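Research / Robot Learning / Teaching by Demonstration

3. Collecting the demonstrations

We wanted a task that anyone could teach in a minute and that would still give the robot plenty of ways to go wrong. Sorting tabletop objects into marked cells turned out to be a wonderful fit. The person teaching has a clear goal, the grid gives us a simple way to talk about position, and the objects are cheap enough that we can let beginners drive the arms without holding our breath.

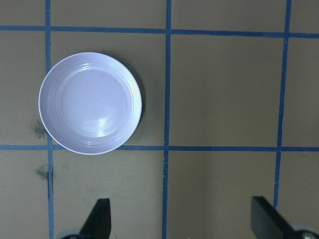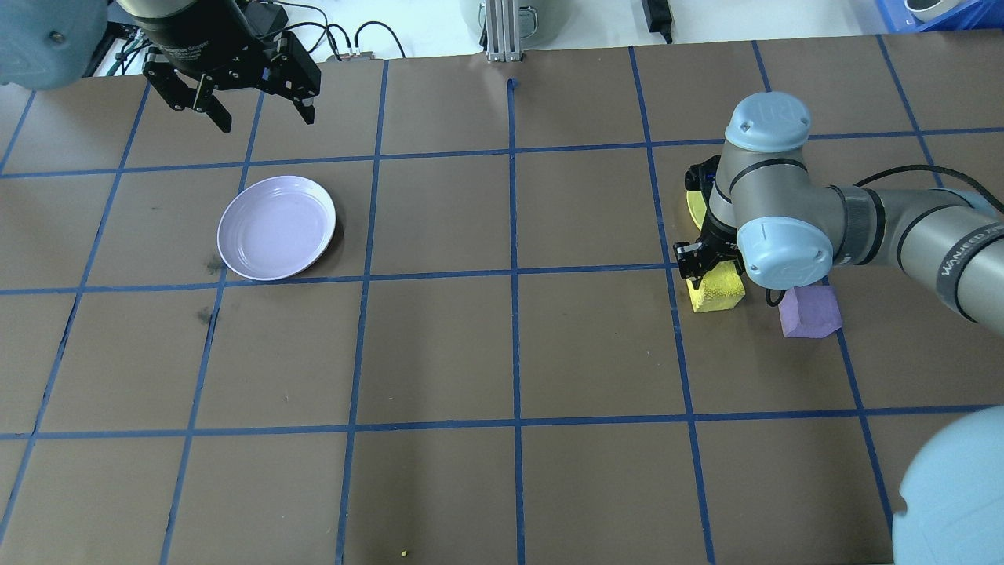

Figure 3. The taped work surface with a plate set out in one cell, in a close view from the gripper and in a wider view of the table.

Demonstrations were recorded in two ways. In hand guiding, the teacher holds the arm just behind the gripper and moves it through the task while the motors carry its weight. In remote control, the teacher sits at a Trimier handset station and steers the arm from there. We had expected hand guiding to win easily, and for the first few sessions it did. People love it! You take hold of the arm, you feel where the joints want to go, and within a couple of tries you are placing a block in the right cell. But the tape lines showed us something we would have missed on a plain table. The strips in Figure 3 wobble a little, and the plate sits against the line on its left, well short of a perfect centering. Teachers who guided the arm by hand rarely cared about small offsets like that one. They could see the whole cell, they judged the plate to be "in," and they moved on. Remote teachers, who mostly watched the wrist view, fussed over the same offset and made several small corrections before they let go.

Those corrections are the part of the data we are most excited about. A policy trained only on smooth, confident motions has never seen what to do when the gripper comes down slightly to one side. The remote sessions are full of exactly these moments, and they come for free, just from people being careful. When we mixed the two kinds of demonstration, the policy kept the direct paths of the hand-guided set and picked up the small last-moment nudges of the remote set (more on this in Section 5).

In total, 24 teachers took part, and six of them had never touched a robot before. Together they gave us 978 complete demonstrations, after we removed the ones where the recording stopped early or the two camera streams drifted apart. Frandsen ran the hand-guided sessions and Vuorinen the remote ones, and they traded places halfway through so that coaching style would not be tied to one method. Each teacher got the same short spoken instructions: move the named object to the named cell, let go, and bring the gripper back up. We did not tell anyone how to hold an object or which way to approach it.

That freedom gave us real variety. Flat, shallow objects such as plates drew the widest range of ideas. Some teachers pinched the rim from the side, some came straight down over the edge, and a few pushed the plate along the surface with closed fingers and never lifted it at all. We kept the pushes. They satisfy the instruction, and the policy later used them in places where a pinch would have been awkward. Foam blocks were handled much more alike, with nearly everyone coming down from above with one finger on each side.

A word on the cameras. Each wrist camera sees the fingers and a small patch of table, and the head-height view sees both arms and most of the grid. Neither is enough alone. The wrist view loses track of which cell it is in as soon as two cells look alike, and in the wide view an arm can easily hide the object it is reaching for. We feed both views to the policy at every step and let it decide how much to use each one. The Kadico logging software stamps the two streams from a single clock, and this spared us a great deal of cleanup.

The full set of raw recordings, including failed and partial attempts, comes to over 3,000 files and is stored at our Stullumholm site. Attempts that failed were labeled by hand with the step at which they went wrong, using the scheme described in Section 4.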